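The Sorting of Lot 200

1. Leads

Yvette Lapointe entered the harness first: red lead, black lead, one twisted pair in green and yellow, white connector. The free ends of the red and black were stripped. She wrote no colour code for Driltholm; theirs had lapsed.
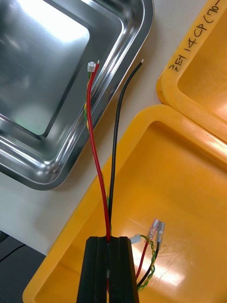 2. Tray

Stainless, shallow, rolled lip. Idris Gape wanted the scratches on the white bench logged too. She declined – the bench was not in the lot.

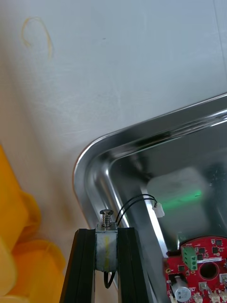 Clerkance Recovery Section, Skorkell

He logged them himself, on a separate form, and signed for both of them.

3. Yellow bin

The floor of it was bare and glossy. Lapointe entered nil, then initialled the nil.
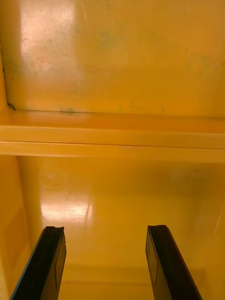 4. Remainder

Gape asked who had owned the lot. There was no field for it.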